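Night Guards for Teeth Grinding: Common Questions

Last updated 15 Jun 2020

What is a night guard?
A night guard is a removable cover that fits over the upper or lower teeth while you sleep. It keeps the teeth apart and takes the wear from grinding and clenching.

How do I know if I grind my teeth?
Common signs are a sore jaw in the morning, dull headaches, and flat or chipped edges on the teeth. Many people find out from a partner who hears it, or from their dentist at a checkup.

Does a guard stop the grinding?
Usually no. It protects the teeth, but the habit may carry on. Stress, caffeine and alcohol can all play a part, so ask about those as well.
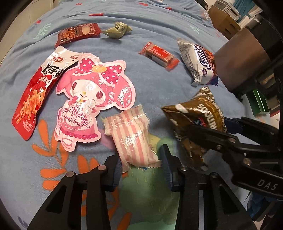

Wrapped snacks on a light blue quilted bedspread.

Can I eat or drink with it in?
Water is fine. Take the guard out for anything else, and brush before you put it back in.

How long does a custom guard take?
You need 2 visits to our office – one for the impression and one for the fitting. Allow up to 8 working days between them. Dr. Zuzana Vávra does both.

Are store-bought guards any good?
They cost less and can help for a short time. The fit is looser, and some people find them bulky. If your bite feels different after a few nights, stop using it and call us.
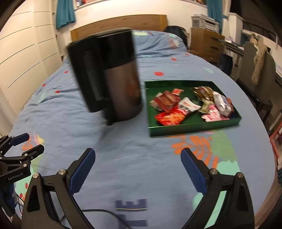
Snacks in a green tray, with a black container next to it.

How do I clean it?
Rinse it in cool water every morning and brush it gently with a soft brush. Hot water can warp the plastic. Let it dry before you close the case.

When should I replace it?
Bring it to each checkup. Cracks, holes or a loose fit mean you need a new one. We keep your mold on file, so a replacement often takes only one visit.

Who do I call about insurance?
Ask for Ginevra Farina at the front desk, extension 936.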